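Home Laptops Phones Opinion Archive

Give Me the Thick Laptop

I bought a used Waditz in February, and I haven't been this happy with a computer in years. It's heavy. It's as thick as a paperback. And when I wanted more memory, I took out the screws, popped off the bottom and put some in – two sticks, right there in their slots, like the old days!

Laptop makers have spent a decade shaving off millimeters, and we clapped every time. I clapped too. My last machine was an Ultach, a gorgeous thing that weighed next to nothing, and when its battery started to go after 3 years the repair desk wanted almost half the price of a new one. The battery was glued in. So was pretty much everything else.
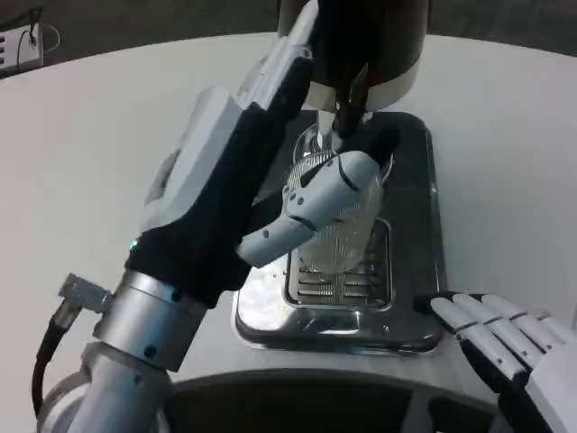

A robot hand holds a clear cup under a drink dispenser.

The Waditz battery slides out with a latch. I paid $83 for a fresh one and had it swapped before my coffee was ready. The keyboard has real travel, the ports are full size (I gave away a whole drawer of adapters), and the fan is big enough that it hardly ever has to hurry.

Sure, I feel the weight on the train. I also had to buy a bigger bag. But I carry the thing for maybe 40 minutes a day and type on it for hours, and I'd make that trade again tomorrow.

What really gets me excited is that the bigger names may be coming around. The new Zanetti has a removable bottom panel and a socketed drive, and Flarier has started selling keyboards and hinges straight to owners. More of this, please – and if the next model has to be a little thicker to make room for it, I'll be first in line.

Contact us | Copyright Laptop Opinion | Back to top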